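The Long Goodbye of the Kitchen Sponge

Rodrigo Campos has run the hardware store in Lasbridge long enough to have opinions about sponges, and he will share them before you reach the register. "People keep them until they have a personality," he says.

He sells 181 of them in a good May. By his math that leaves most of the town wiping its counters with something bought last winter.

I went home and looked at mine. It had been yellow once. It now had the color and bearing of an old tooth, and it lived in a dish that was supposed to let it drain – a dish I had never washed, on the theory that soap lived there too.

Campos has tried them all: a brush, a knitted cloth, a Sugiyama loofah that cost more than his lunch and shed like a cat. He went back to plain foam within the month.

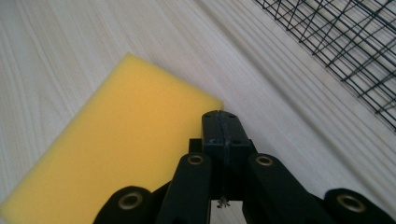
What to Do With the Old One

Demote it. Sink to stove, stove to bathtub, bathtub to bike. Campos has one in his garage that he puts at nearly 60 weeks of service, and he speaks of it the way other men speak of trucks.

Mine went in the trash at 9 p.m. I bought two more the next morning, and he charged me for both.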